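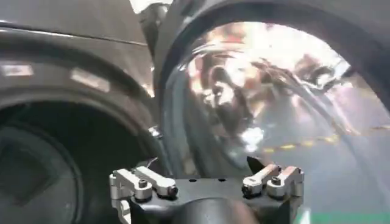

Handout 2: the Kirkodent open day. The visit covers handling work on large round parts. Jianhua Jiang will run the demonstration and Ruoxi Shao will take questions. Look at how the gripper comes in towards the two dark round objects, with the pointed fingertip leading, and note the clear crinkled plastic across the right-hand one. Thin sheet like this moves when touched and throws back bright highlights, so think about what it does to grip and to sensing. Write 145 words on it by August.

Home | Modules | Handouts | Contact

This site uses cookies. Accept | Settings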